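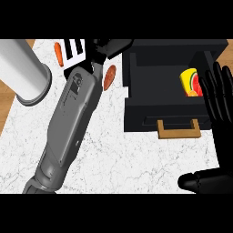
White marble worktop

Ring marks on white marble worktop — what shifts them?
Haziq Liem
Moved into a flat in Hanley in July, worktop is white marble and the last lot left dull rings all over it by the hob. Tried washing up liquid, tried bicarb, left it on 6 hours under cling film. Nothing. You can feel them slightly if you run a nail over. Landlord wants it sorted before he'll sign off the deposit stuff. Is there a spray or do I need a man in?

girow_tiles
If you can feel it then it's etching, not a stain. Lemon juice, vinegar, wine, that sort of thing eats the shine off. Bicarb wont touch it. You want marble polishing powder, damp cloth, small circles, keep it wet. Try a bit behind the kettle first. Rinse well, leave it 24 hours, then seal. Took me two goes on mine and one ring by the sink still shows if the light's low.
And no vinegar sprays from now on — half the "natural" kitchen cleaners have it in, read the back.

Tang
just put a chopping board over it mate

marnie_b
Agree with the powder but get it in writing that the rings were there before you. Have you got the check-in photos? We paid for a repolish that wasnt ours to pay, took 31 emails to get the money back. Also some "marble" is resin with a pattern on and the powder will wreck it, so look at the underside of the overhang before you strat. Real stone is usually rough under there.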